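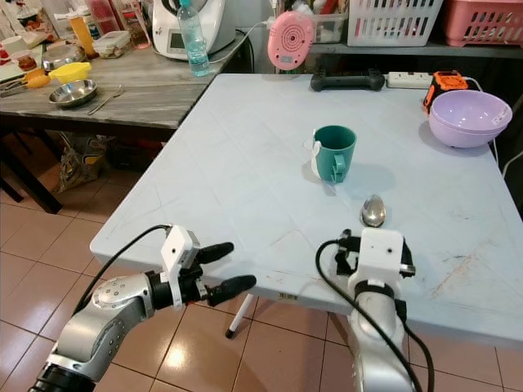

Table Setters and Tea Makers Wanted in Skakolville

Do you know where the spoon goes? Do you have strong feelings about it? Then we would love to have you!

Muvska is looking for 9 people to join our summer round of Trikanent, a study of the small jobs people do at a kitchen table. You'll make a cup of tea, lay out bowls and forks, clear everything away again and tell us why you put things where you did (there are no wrong answers, and we really do mean that). The dishes are everyday ones: plastic mugs and bowls, a stainless steel bowl, metal spoons and forks.

What you'll do
Come to two sessions at our rooms on Amaral Street
Set and clear two tables in whatever order feels natural
Fill in a short form about your own kitchen at home

Who can join
Anyone 18 or over who can stand and reach across a table comfortably. Left-handers, please write to us! We had 470 sign-ups last year and hardly any of you were among them.

What you'll get
100 dollars for each session, plus all the tea you can drink and a look at the results before they go out.

How to apply
Send a few lines about yourself to the Trikanent desk at Muvska, or drop a note at the front door on Amaral Street. Applications are open now, and sessions start as soon as the places are filled.

Posted July 4, 2023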